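The Joy of a Good Timetable: Talking Winter Schedules with Vilja Hakala

By Lucienne Deschamps for Plinum

Vilja Hakala has a pencil behind each ear when I arrive, and she uses both of them before we have even sat down. One is for mornings, she explains, and one is for evenings. She plans the flying schedule at Akex, a regional airline with a small fleet of turboprops, and she would happily talk about it until the coffee machine runs dry.

I had asked for half an hour. I got two and a half, and I loved all of it.

We start with the sheet on her desk, the winter program, which takes effect at the end of October like everyone else's. Every line is an aircraft and every block on the line is a flight. The gaps between the blocks are what she really wants to show me.

"People look at the flights," she says. "I look at the white bits! Twenty-five minutes here, thirty-five there, and this lovely long one after lunch. If the morning goes wrong, that long one is where we get the day back. Take it away and you have a beautiful plan that works on four days of the year."

The winter program has 1,854 flights in it. The summer one had 2,392, and I assumed that the bigger number must be the harder job. Hakala shakes her head so hard that she loses the evening pencil.

"Summer is a big puzzle with friendly pieces. Long days, dry runways, everybody wants to go at sensible times. In winter you have less flying but every piece has a sharp corner. De-icing, for a start. You can wait five minutes for the truck or you can wait forty, and you don't know which when you print the timetable in June."

So what does she do? She pads, but very carefully. A few minutes are added to the first departures of the day, when the aircraft have been standing out all night, and hardly any to the flights around noon. The airline used to add the same ten minutes to everything from November to March. She pulls out an old sheet to show me and clearly finds it painful to look at.

"Ten minutes on every flight, even the ones that never needed it. By the evening you've thrown away a whole rotation. You could have flown somebody home!"

The change came after her first winter in the job, when she went through the logs for one route, 551 departures in all, and wrote down the reason for each late one by hand. She could have let the software do it. Akex uses a planning program called Prolton, and she speaks of it fondly, the way you might talk about a strong but stubborn horse. But the delay codes were too broad for her taste. A flight marked "late inbound aircraft" tells you that something happened earlier, and she wanted to know what the something was.

"Very often it was the first flight. One late first flight, and I could follow it down the page all day, like a coffee stain going through a book. Four, five, six flights. After that I became very boring on the subject of first flights. Ask anyone here."

She is very far from boring on the subject of first flights. She has ridden along on the early bus with the crews, leaving the hotel at 4:40, just to see how long the walk from the curb to the aircraft takes with a flight bag and a sleepy colleague. (Eleven minutes. The plan said six.) She has stood on the apron with the people from Panasiuk, the ground handling company, and watched where the steps were parked overnight and how far they had to be pushed. The steps have moved since then. It was a tiny change and she still lights up when she mentions it.

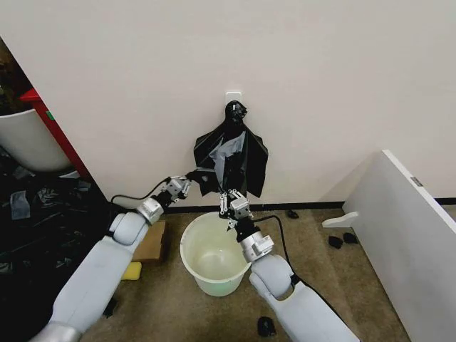
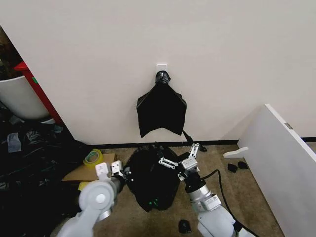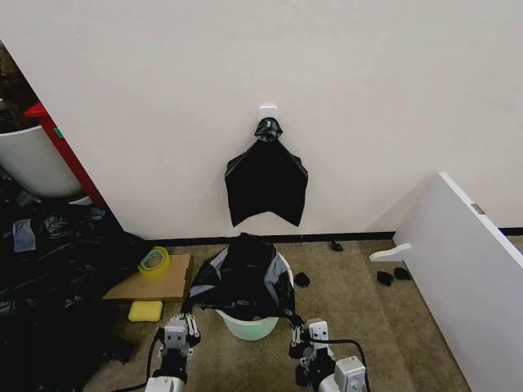
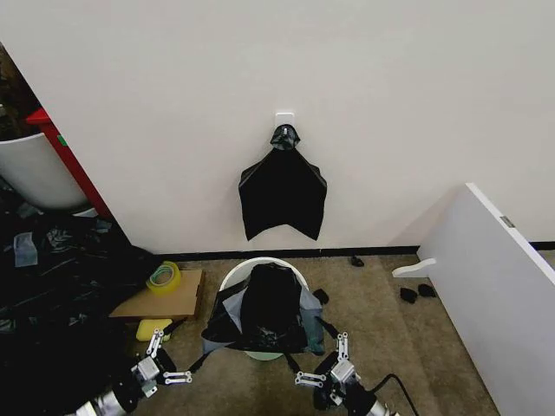 The wall hook. Second picture: the backpack on the carpet beneath it.

After the second coffee we get on to crews. An aircraft, Hakala says, will go wherever you draw it. The people inside it have to eat and sleep, and they have children and dentists. Duty time limits set the outer edges of the plan, and she has no complaint with them at all. What interests her is how much a schedule can improve for a crew well inside those limits.

"I can give you a duty that is perfectly legal and perfectly horrible," she says. "Early, early, late, off, early. Nothing wrong with it on paper. Your body thinks you live on a boat."

She now tries to keep earlies with earlies and lates with lates, and to let the pattern drift later through the week. It costs a bit of flexibility. Some pairings that used to make a neat loop now need an overnight stop, and hotels are not free. I ask whether that was an easy thing to sell upstairs, and she laughs for quite a while.

"No! But I asked them to fly one of the patterns with me. As passengers, with the crew, all four days. We came back and they were gray in the face. It was a very short meeting after that."

What about passengers? Do they notice any of this? Some do, it seems, and they write letters. She keeps these in a box file and reads me one from a woman who has taken the same Sunday evening flight for nine years and wanted it to be known that a departure at 6:55 was much better than one at 7:20, on account of the last bus at the other end. Hakala checked the bus timetable. The woman was right, and the flight went back to 6:55.

That led to a new habit. She now keeps the bus and train times for every town on the network in a sheet of their own and looks them over each time a departure moves by more than ten minutes. "An airline timetable ends at the airport," she says. "A trip doesn't. If you land at 9:15 and the train left at 9:10, we've flown you there an hour late."

It doesn't always work out. Two airports on the network close early in the evening, another has a single de-icing truck shared by everybody, and there is a route with almost 1,000 seats a week where the trains simply refuse to line up in both directions. She has tried that one in every version she can think of, including one that had an aircraft sitting still for three hours in the middle of the day. She drew it anyway, "just to see it," and crossed it out the same afternoon.

I ask her what she would change if she could change just one thing in the trade. I was expecting something about slots or money, and she thinks about it for a bit, rolling the morning pencil back and forth over the sheet.

"I would have every planner spend a week at the gate. A bad week, in January. When you've stood there and told forty people that they'll miss the connection, you draw your lines differently. I did it my second winter and I still remember some of the faces. One man was so nice about it that I felt terrible for days."

And would she ever do another job? She tried, once, for eight months, planning delivery vans. It was closer to home and it paid better. The vans were fine, she says, but they never went anywhere you could see on a globe.

By now it is getting dark outside and the afternoon wave is coming in. Hakala stops talking in the middle of a sentence about spare aircraft and tilts her head at the window. A turboprop is turning off the runway. She looks at the clock, then at the line on the sheet, and runs her finger along it to the right block.

"Two minutes early," she says. "Oh, that's nice. That's the one that goes north next."

The summer program is already half drawn. It's pinned up behind the door, and I'm allowed to look at it as long as I don't write down any of the times.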